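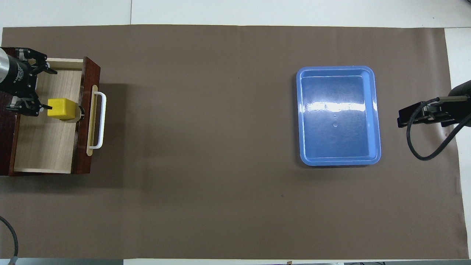
In Defence of the Drawer

There is a school of thought, mostly held by people with very good cupboards, that a drawer is a failure of planning. Anything worth keeping, they say, should be kept where you can see it. Hooks, open shelves, little glass jars with the lids off. I have been to these people's houses. I have seen their lentils.

I would like to speak up for the other side. A drawer is the most tactful piece of furniture we have. It takes what you give it and it shuts. A shelf would be telling everyone who came to the door about your takeaway menus and the key to a bicycle lock you sold with the bicycle. A drawer lets you walk past for 40 years with a clear conscience.

Consider a small wooden drawer unit with a dark reddish-brown outside and a white handle. Slide it open and the floor is a much lighter wood, as though the smart coat had been put on over pyjamas. Inside, near the front, is a yellow cube. I find this enormously pleasing. One cube, one drawer. I have never in my life owned a drawer with one thing in it, and I suspect that if I did I would be a calmer person and possibly a solvent one.

The tray is the drawer's great rival, and it deserves a fair hearing. A pale blue plastic one with rounded corners sits on the same brown paper, with nothing in it, looking reasonable. Trays always look reasonable. People who run meetings about storage love a tray, on the grounds that you can see at once what's in it, and so you can, and so can your mother-in-law. A tray is also an open invitation. Leave one on a hall table overnight and by breakfast it will have three coins, a hair grip and somebody's prescription in it.

We once went over to trays completely. It was October, I had read an article, and I bought the Tuvanari set, which came with a leaflet about flow. Everything in the kitchen drawers was to be brought out and assigned. By the second evening we had run out of worktop and were eating standing up. By the end of the month the trays were in the drawers, where they remain, and I will admit they fit beautifully. 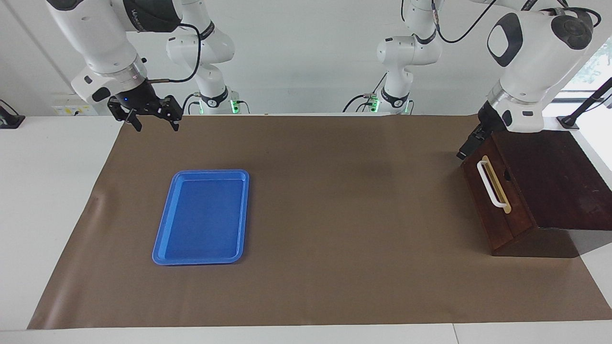
Tralirholm Home and Making Club

What I do concede to the tidiers is the brown paper. Spread a big sheet of it along a white table before you start sorting anything, and you have a place where things are allowed to be while you make up your mind. Leave a strip of table bare at the front for your tea. Our member Fahy swears by newspaper, but you end up reading it, and then it is dark outside and you know a great deal about a by-election.

The sheet goes down, the wooden box goes on the sheet, and the contents come out one at a time. I recommend doing this no more than once a year. More often and you start making decisions you will regret, such as throwing out the small black plastic thing, which belongs to the boiler.

I'm told the proper question to ask of each object is whether you have used it lately. By that measure I should get rid of the fire blanket and my passport. A better question is whether you would be annoyed to have to buy it again. I would be annoyed to buy almost anything again, and this may explain the state of the sideboard.

The Jevero catalogue will sell you a divider for the inside of a drawer. I've no quarrel with dividers, provided it is understood that the back left section is for string.

Seren Howells
5 April 2020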